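**Radar feedback sign and road tubes give different counts on the same block. Which one goes in the speed study?**

**Syahrul Sitompul**
Posted Thursday, July 12, 2018

I'm preparing a request to the town of Mikotgate for a speed study on Sang Street, between the school driveway and the creek bridge. The street is two lanes, no median, no parking on the east side. The town already has a Favance feedback sign on a pole facing northbound traffic, and the sign keeps a log. I asked for the log and got it as a CSV.

The town also put out pneumatic tubes last month, both directions, for a paving project that has nothing to do with speed. Public works gave me that file too. The two overlap for 2 full weekdays.

For those days, northbound only:

- sign log: 3,287 vehicles
- tubes: 2,451 vehicles

I expected some disagreement, but not this much. The speeds differ as well. The 85th percentile from the sign is lower than the one from the tubes, and the sign file has a long tail of very slow readings that the tubes don't show at all. The tubes are a short distance south of the sign, with no side street in between and one driveway.

What I need to know is which data set the traffic engineer will accept, and whether I should submit both. If I submit the sign log, the volume looks higher, which helps with the warrant for a crosswalk. If I submit the tubes, the speeds look worse, which helps with enforcement. I would like to avoid handing over something that gets thrown out.

The sign is in stealth mode part of the day (display dark, still recording) if that matters. I don't have the mounting height. I can find out.

**radarloop**

Use the tubes for volume. A feedback sign isn't a counter, even if the export has a column called "count."

What the sign does is track a target inside a cone. When the target is lost and picked up again, most units open a new record. On a two-lane street you lose targets all the time: a van passes in the other direction, a vehicle slows for the driveway, two cars run close together. Each of those can turn one vehicle into two records. It can also go the other way, where a platoon of cars gets logged as a single vehicle, but on a low-volume street the double records usually win.

Check these in your CSV:

1. Time stamps. Sort by time and look for pairs of records one or two seconds apart with nearly the same speed. If you see many, you have reacquisition.
2. Direction. Some units record receding traffic unless the setting is turned off. If the file has a direction flag, filter on it. If it has no flag, ask public works for the configuration sheet.
3. Minimum speed. Your slow tail is likely bicycles, joggers, and vehicles turning at the driveway. The unit has a low cutoff setting. If it was left at the factory value it will log almost anything that moves.
4. Which speed is stored. This one matters a lot. Some logs store the speed at first detection, some the peak, some the average over the track, and some the last reading. If drivers brake when they see the display, last-reading speeds will be well under what the tubes recorded upstream.

Item 4 alone could explain your percentile. It's also a reason to split the file by display on and display dark and compute the 85th separately. If the dark-hours figure comes up to match the tubes for the same hours, the sign is working as designed and the difference is driver response. Match the hours on both sides, otherwise you're comparing midday with evening.

I'd submit the tube file as the study data and the sign log as an attachment with a short note on how it was filtered. Don't average them together.

**Syahrul Sitompul** (reply)

Thank you. I sorted by time and there are a lot of close pairs, mostly during school pickup. No direction flag. I have asked for the configuration sheet. The column header for speed just says "SPD," so I can't tell which reading it is.

**radarloop** (reply)

Then ask for the export manual along with the sheet. Pickup time is what I'd expect, with vehicles stopping and starting inside the cone. Don't delete the pairs by hand. Write down a rule (same speed within a small margin, gap under a set number of seconds), apply it to the whole file, and state the rule in the note. An engineer can accept or reject a rule. Hand edits just get the file tossed.

**oldcountyroad**

tubes are wrong too sometimes. They had them out on the Prurkivden road and one had come off its nail and was slapping around for a week. Whatever number they got from that is in a report somewhere. I would go out and look at them before trusting it. Also if you want a ticket car out there call the police department, not public works, they're different people and public works will just sit on it.

**kerbline_b**

Both answers above are usable. A few points on the tubes, since that file will carry the weight.

Two tubes at a known spacing give speed from the time between axle hits. If the spacing on the ground was off from the spacing entered in the counter, every speed in the file is scaled by the same ratio. Volume isn't affected. Ask the crew for the field sheet. It should have the spacing, the install and removal times, and the counter serial number. If no one measured the spacing at pickup, say so in your request.

Tubes also undercount when vehicles stop on them or cross at a very low speed, and they can miss an axle when vehicles in both directions hit at the same moment. With a single pair laid across both lanes, direction is assigned by which tube was hit first, and simultaneous hits go into an error bin or get dropped. Look for an "unclassified" or "error" line in the summary. A large number there means your northbound volume is low. It probably won't close the whole gap, but it may close part of it.

On the crosswalk: vehicle volume is only part of what gets looked at. You will need a pedestrian count at the crossing during the peak hours, and neither device provides that. Most towns will take a manual count on their own form if the dates and weather are written on it. Do it while school is in session. A July count on a school street is close to useless, and you may be asked to repeat it. If you miss the fall, a December count is usually accepted provided it's taken before the break.

On enforcement: departments generally want hours, not totals. Give them a table of the 85th percentile by hour and by weekday, taken from the tube file. Two weekdays is thin. Ask for the full tube file for the paving project even where it doesn't overlap the sign log. You only need the overlap for comparing the devices.

And get the mounting height and the aim angle of the sign while you're asking. A radar unit aimed across the lane reads low by the cosine of the angle. At a small angle it's minor. Where the pole is set well back and the sign is turned toward the driver, it's worth noting.
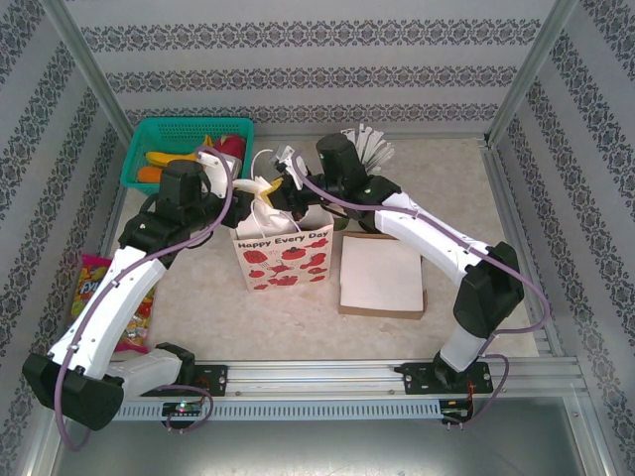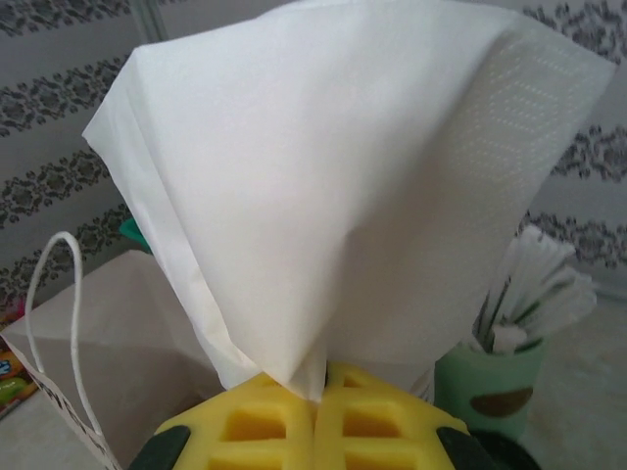
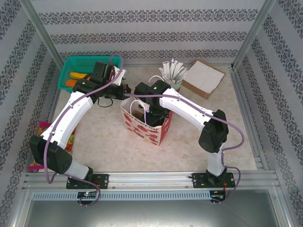 **Category: Roads & Traffic > Speed Studies and Counts**

**Syahrul Sitompul** (update)

Configuration sheet received. Low cutoff was at the factory value and receding traffic was turned on, so part of the sign count is southbound. The export manual says SPD is the last reading before the target is lost. Public works is looking for the field sheet on the tubes. I'm submitting the tube file as the study data, with the sign log attached and filtered by rule, and I'll hold the crosswalk request until there is a pedestrian count to go with it.

**radarloop** (reply)

Good. Keep the unfiltered CSV as well, they may ask for it.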